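Notebook > Varnley site > Show unit
Print | E-mail
Reading time: 2 min

Tuesday, 8:40 a.m.

Back at Varnley for the second look at the show apartment. Balcony door still catches at the bottom corner. Hinge side adjusted by two turns, closes now but needs a push. Flevach say the seal will settle over the summer. I'd like that in writing before we accept the other doors on this floor.

Floor area rechecked against the sales plan. The plan leaves out the boxed-in pipe run in the second bathroom, so the vanity has to be the narrow one. Sales sheet needs changing, it still shows the wide one.

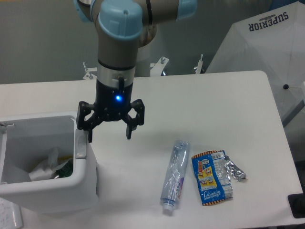 Kitchen quotes are in. Clorkomitz came back at 3,335 per unit with the worktop included, fitting extra. The allowance was 3,000 and I don't see them coming down much for 13 units. Asked for a price without the glass wall cabinets. Reply promised by the end of the week.

Light readings in the living room, blinds up, overcast: around 2,000 lux a step in from the window, much less at the back wall. The hallway is dark with the doors shut. Lie (the smaller block) has the same layout turned the other way, so expect the same there. Glazed panel over the living room door would help, cost not known yet.

Still open:
- threshold height at the terrace, drawing and site don't agree
- paint touch-up behind the radiator, bedroom 2
- parking plan for Lie, still the May version
- key for the meter cupboard

Left at noon. Next visit after the worktop samples arrive.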